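Why Is Tape Sticky?

Tape looks simple. You pull some off, press it down, and it stays. But tape has to do two jobs that seem to fight each other. It has to hold on to a box or a piece of paper, and it also has to come off its own roll without tearing.

This page explains how it does both.

What tape is made of

A strip of ordinary tape has layers. The top layer is called the backing. It can be plastic, paper, or cloth. The backing gives the tape its color and its strength.

Under the backing is the sticky layer, called the adhesive. It is very thin, much thinner than a hair on your head. Most of what you feel when you hold a piece of tape is the backing.

Many tapes also have a third layer on top of the backing. This one is slippery. It is there so that the sticky side does not grab too hard when the tape is wound around itself.

All of this is wound around a ring called the core, which keeps the roll round. 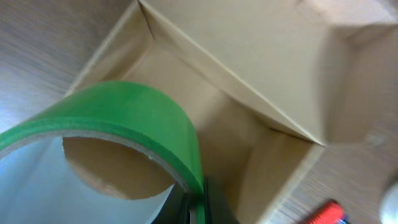
A roll of green tape. The brown ring inside is the cardboard core.

How does it stick?

Press your finger on a desk. It does not stick, even though the desk feels smooth. If you could look very closely, you would see that the desk has tiny hills and valleys. So does your finger. Only the tops of the hills touch.

The adhesive on tape is different. It is partly like a liquid and partly like a solid. When you press on it, it flows a little, the way thick honey does, and it fills in the valleys. Now a lot more of the tape is touching the desk.

Everything is made of tiny bits called molecules. When molecules get very close together, they pull on each other. Each pull is weak. There are so many of them under one strip of tape that together they hold well.

This is why you should rub tape down with your thumb. Pressing pushes the adhesive into more of the valleys. Scientists call this kind of glue a pressure-sensitive adhesive. It does not have to dry the way white glue does, and it does not need water like some postage stamps do. 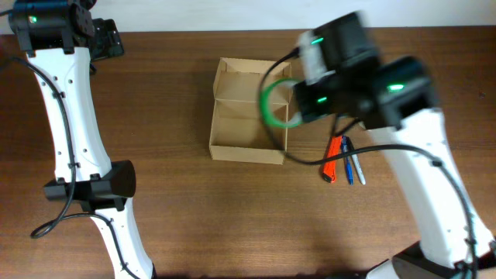 The solid part of the adhesive matters too. If it were only a liquid, the tape would slide off like syrup. When you peel tape, the adhesive stretches before it lets go. If you peel slowly and look from the side, you may see thin strings between the tape and the paper. It takes work to stretch those strings, and you feel that work as a tug on your fingers.

Why doesn't the roll stick to itself forever?

It does stick to itself, but only a little. Remember the slippery layer on top of the backing. Each turn of tape rests on the slippery side of the turn below it. The adhesive can hold on to that side well enough to keep the roll closed, but you can still pull it free.

How tape is stored makes a difference. Heat makes the adhesive softer, so a roll left in a hot car in August may ooze at the sides. Dust is a problem as well, and it collects on the sticky edges of a roll. Keep your tape in a drawer or a bag when you are finished with it. If it is out on a table, you can stand it up on its side, like the green roll in the picture, so that the flat edges are not lying in crumbs or pencil shavings. Just make sure it can't roll away.
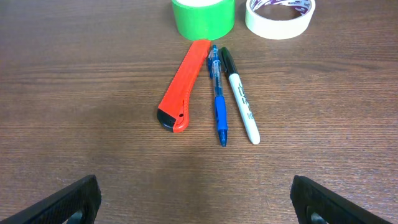 Old tape is another matter. Over many years, air and sunlight change the adhesive. It can turn yellow and dry out, and then the backing falls off and leaves a stain. People who look after old books and maps try not to use ordinary tape on them. Thin paper and a paste that washes off with water are safer. You may have seen a yellow stripe in a library book where a page was mended a long time ago.

Different tapes for different jobs

Packing tape is wide and has a strong plastic backing. It is made for cardboard boxes.

Masking tape has a paper backing. Painters use it to cover the places they do not want to paint. Its adhesive is weaker, so it comes off more cleanly.

Duct tape has cloth threads inside. It is strong, but you can tear it by hand across the strip. 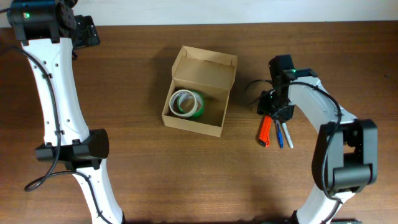
Electrical tape is stretchy. Electricity does not pass through it easily, so electricians wrap it around wires. Leave that job to a grown-up.

Try it yourself

You need masking tape, a plate, a sheet of paper, and a little flour.

1. Cut 2 strips of tape the same length.
2. Press the first strip onto the clean plate and rub it down. Peel it off slowly. Notice how hard you have to pull.
3. Sprinkle flour on the paper. Touch the sticky side of the second strip to it and shake off the extra.
4. Press the second strip onto the plate and peel it off.

The second strip should come off with hardly any pull - the flour gets in the way, and the adhesive can't reach the plate.

Words to know

Adhesive: something that makes things stick together.
Backing: the strip of plastic, paper, or cloth that carries the adhesive.
Core: the ring in the middle of a roll.
Molecule: a very tiny bit of a material, too small to see.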